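Mesh bag zipper fraying at the end, keep or toss?

dunmore_d
My white mesh laundry bag has started to fray where the zipper stops. The zipper still runs fine. I have a basket of black clothes to wash and want them bagged because of lint. Would you sew it or buy a new one?

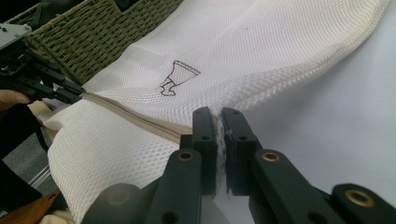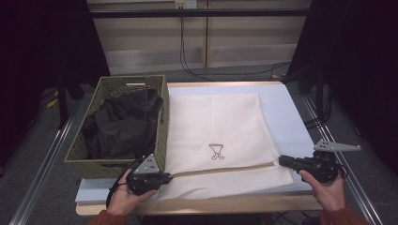
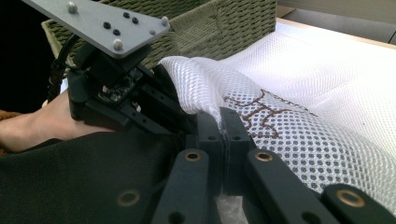 First one is a close-up of the zipper end, second is the bag next to the basket.

hayleyp
Sew it. Fold the edge under and go over it with doubled thread. I did that on a Gullex bag and it has been through 20 washes.

BarryH
I'd toss it. Once the mesh goes at the zipper it keeps going, and then you have a slider scraping around the drum.

hayleyp
Not if you catch it early, Barry. Hers is a small tuft.

penrose_dean
Is the basket load all going in one bag? Looks like too much for it. I split mine over 4 bags and the zippers hold up better.

dunmore_d
Two bags. The other one is still in the dryer closet.

maricel_m
Trim the tuft before you sew or it will catch on the slider. Cold wash, low spin for black stuff.

BarryH
Still say toss it, but low spin will help.

dunmore_d
Going to sew it tonight. Will post in February if it lets go.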